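3.2 Lids, and where they go

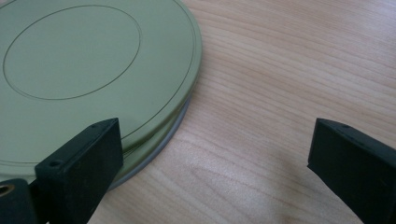 Figure 4. A round green lid on a wooden tabletop.

Most household inventories treat a container and its lid as one object. Households do not. In the Trutcombe survey, 51 of the 154 kitchens we visited held at least one lid whose container could not be produced on request, and the requests were made politely and more than once. We call these unattached lids. Respondents called them other things.

An unattached lid is rarely thrown out. Asked why, people in both Trutcombe and Gergate gave the same answer in nearly the same words: the bottom might turn up. We recorded this as "expected reunion" and gave it its own code, 300, after it had swamped the category for miscellaneous reasons during the pilot. Expected reunion did not weaken with time. One household in Gergate had moved twice with a lid it described as temporary.

Round lids (Figure 4) were kept longer than square ones. Ortuño's storage typology would put this down to stacking, and we were ready to agree until we looked at how the lids were stored, which was mostly upright, behind something, in a cupboard opened from the other side. Our interviews suggest a duller reason. A round lid can be tried on a bowl it was never meant for, and will sometimes stay there long enough to be considered a success.

The reverse case, containers without lids, gave us less to work with. These were put to use at once, holding pegs, batteries, or other lids, and their owners did not regard them as missing anything. The Bater coding sheet has no box for a container holding lids that do not fit it. We added one in October, by which time the first 600 sheets had been printed, and the affected entries were written in the margin by hand. Legibility is discussed in Section 5.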